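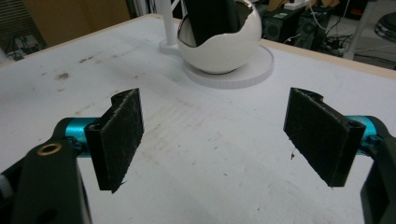 Prullmont Robotics Club
Frequently Asked Questions

Last updated 17/02/2023. If your question isn't covered, ask it at a meeting and it will probably end up on this page in a slightly meaner form.

Do I need to know anything about robots before I join?

No. You need to be able to read a wiring diagram by the end of your first term, and we'll teach you that. Most people arrive knowing either some programming or some soldering and a surprising amount about movies.

What is the club working on this year?

The main project is called Histow. The goal is a gripper that can pick up, hold and put down things that don't want to be picked up, held or put down. The current version is the hand-held one, which a person carries around and operates directly, with no arm attached. The arm comes later. The arm has been coming later since August.

Why start with a hand-held gripper and no arm?

If the fingers are bad, the arm just lets them be bad from farther away. Holding the thing yourself teaches you very quickly how little a two-finger gripper can feel and how much your own thumb has been doing all these years. New members spend their first two sessions on it before they write any code.

What are the fingers made of?

The pads are rectangular and black, with a fuzzy, felt-like facing on the gripping side. They sit on blue anodized shafts. The edges get a little frayed with use. A bit of fray is fine. If you can pull a strand out and floss with it, put the pad in the repair tray and write it on the sheet.

Can I trim the frayed bits myself?

Please don't. We had a well-meaning barber last year and the left and right pads no longer matched.

What's the white sphere with the hole in it?

Our standard test target, known as the Egg. It's a white shell with a jagged opening in the upper side, sitting on a round base plate with a thin upright pole next to it. You work through or around the opening, depending on the exercise sheet. There's usually something inside it, often a black block standing up past the rim, and the block is awkward on purpose.

Is the Egg supposed to be broken?

Yes. The opening is the exercise. We get a helpful email about this every term.

What if I knock over the pole?

Stand it back up, check that its foot is seated, and start the attempt again. It counts as a failed attempt. Brushing against the pole also counts, even if it was only gently, and even if you were the only one who noticed.

How are attempts scored?

You get 90 seconds. A clean lift and a clean return is full marks. A lift with contact on the rim is half. Dropping the block on the table is zero, and dropping it on the floor is also zero, though people tend to feel worse about it. Write down every attempt, including the embarrassing ones. A log with only successes in it is no use to the software group, who will ask you about it in front of others.

How many attempts have you logged?

The log stood at 2,830 the last time we tidied it. The target for the end of the project is higher than that and has been revised upward twice by people who don't do the lifting.

Do I have to do my share of attempts?

Yes. Building members do them, programming members do them, and members who joined for the trip do them as well.

What trip?

The Sevard Open, our one outside competition. Teams get three timed rounds on objects they haven't seen before. Last year we placed eleventh out of a field we prefer not to specify. Any member who has come to at least 11 sessions can go. You don't have to be on the operating team, but you do have to carry something.

How do I get on the operating team?

There's a trial in the last month before the competition. It uses the Egg plus four objects pulled from a box. Scores from the trial are posted by the door. Speed helps less than you'd think – the people who do well are mostly the ones who stop moving for a second before they close the fingers.

I'm left-handed. Is that a problem?

The gripper doesn't care. The bench layout sometimes does, so feel free to turn the Egg to suit you and mark "L" in the log. Turn it back when you're done.

The table is filthy. Can someone clean it?

The gray smudges and scratches are permanent. We have tried three kinds of cleaner and one kind of eraser. Wipe off your crumbs, leave no tape behind, and consider the rest part of the furniture.

What about all the cables on the floor?

Step over them. Do not unplug anything to charge your phone, and do not put anything else on the computer. The power strip is already up there and that's enough. If you need an outlet, there are free ones by the sink, which we realize is an odd place for them.

What does it cost?

Membership is free. Sevard has an entry fee, which the club pays. You'll want your own safety glasses if you dislike the shared ones, and you will dislike the shared ones.

Where does the money come from?

Mostly from the yearly Sqalli grant for student projects, which gives us $1,000. Most of that goes on motors and shafts. The rest goes on replacing whatever we thought we wouldn't need to replace.

Can I work on my own project?

In the second half of any session, yes, as long as the benches aren't needed for logging. Past side projects include a plotter, a very loud clock and a thing that sorted buttons by color until it met gray. If you use club parts, write them on the sheet. If your project is still on the shelf after a full term with no label on it, it becomes parts.

Can I take the gripper home?

No.

Just for the weekend?

Also no. There is one good one. You can take home the old version, which has a loose finger and a temper, if you sign it out and bring it back in the same number of pieces.

Do you use the logged attempts for machine learning?

That's the plan. The software group is training a small model to guess, from the finger positions, whether a grip is going to hold. At the moment it's very confident and it's wrong in interesting ways. If you want to help with it, you'll need some Python and a tolerance for labeling files. Ask at the end of a session, when they're less busy pretending it's nearly finished.

I missed the first few sessions. Is it too late?

No. We take new members at any point in the term except the two weeks before Sevard, when everyone is bad company. Come at the start of a session so that someone can show you the bench and the log sheet. Wear closed shoes. Tie back long hair, and leave dangly sleeves at home.

Is there food?

There are crackers. They stay on the shelf on the far side of the room, and so do you while you're eating them.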